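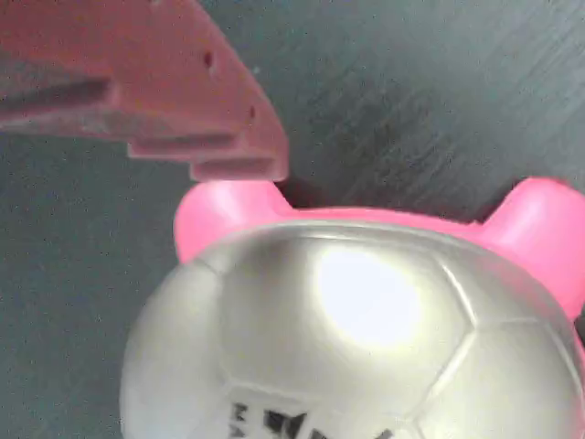
**Lullden Notes, Issue 8**

# Lullden: a small collection of balls and the things that hold them

Lullden is a card catalog, in Markdown and CSV, of playthings and desk objects built from a ball plus something that grips it. Caps, collars, rings, cups, nets, stands. I started it because I kept picking these up at the Thoroddsen flea market and had no good way to look up what I already owned, and it has grown into my favorite thing to work on after supper!

The silver ball in the pink holder leads this issue. I love this one. The holder wraps the upper rim of the ball and has two rounded lobes rising from its top edge, so it ends up looking like a pig or a bear, depending on your mood. The card has it under `animal: unsettled`, and I'm happy to leave it there.

## What's in the folder

- `cards/` holds one Markdown file per object, 119 of them as of this issue
- `index.csv` is the same information in one flat table
- `terms.md` is the word list (please read it before sending a card)
- `wanted.md` is objects I've heard of and never held
- `old/` has the cards from before I settled on the current fields, kept for the spelling

82 of the cards are finished. The others are missing a field or two, mostly `origin`, and they carry `status: open` so you can filter them out.

## Fields on a card

| Field | What goes in it |
|---|---|
| `id` | Three digits, never reused |
| `ball_color` | Plain color word. "Silver" is a color here, and says nothing about the material |
| `holder_color` | Same rule. Two words are fine ("hot pink") |
| `holder_feel` | Rubbery, stiff, woven, furry, unknown |
| `fit` | Where the holder meets the ball: rim, middle, base, all over |
| `shape_note` | One sentence, what it reminds you of |
| `animal` | A name, `none`, or `unsettled` |
| `origin` | Where it was bought or found, if known |
| `status` | `done` or `open` |

The card for the lead object looks like so:

```
ball_color: silver
holder_color: hot pink
holder_feel: rubbery
fit: rim
shape_note: Two round ears on top, like a pig or bear.
animal: unsettled
origin:
status: open
```

`holder_feel` used to be called `material`, and I changed it after filling in "rubber" over and over for things that were plainly some kind of plastic, or might have been. Glossy pieces are the worst for this. If you can't tell, write how it feels in the hand and move on.

## Words I've settled on

**Lobe** is any rounded bump that stands up from the holder. **Ear** is allowed only in `shape_note`, where you can be as fanciful as you like. **Collar** means the holder goes all the way around the ball and leaves both ends showing. **Cap** covers one end. A **cup** sits underneath and would hold the ball up by itself on a table.

Some objects are two of these at once. Pick the one you'd say first if you were describing it over the phone.

## Colors

Pink gets its own paragraph, and it deserves it. The old cards had "pink," "rose," "magenta," "bright pink," "hot pink," and "bubblegum," often for the same object on different evenings. The list is now pink, pale pink, hot pink, and coral. Shiny holders pick up highlights and go darker toward the base, so take the color from a flat part, away from both. A dark gray surface underneath makes this much easier than a white one, by the way. I do all of mine in October light if I can wait for it, around four in the afternoon by the window, and I have waited eleven months for a card before now.

## Sending a card

Copy `cards/blank.md`, fill in what you know, and leave the rest empty. Please don't guess. An empty `origin` is better than a wrong one, and the Lescombe cards took me a whole winter to straighten out (they were all from Skornasberg, every last one).

Keep the whole card under 2,000 characters. Long stories are very welcome, but they go in a second file with the same number and `-story` on the end. There are some wonderful ones in there already; card 044 is a good place to start.

## Known problems

- `fit` has no value for holders that slide.
- Sorting `index.csv` by color puts hot pink under H. I know.
- Nets are filed under collars until I think of something better.
- A few of the early cards mix up left and right for lobes. The rule is as seen from the front, and if there's no front, say so.

## Use

Copy it, print it, change it, stick it on the fridge. If you build your own catalog from these fields I would love to see it, most of all if you have anything with three lobes.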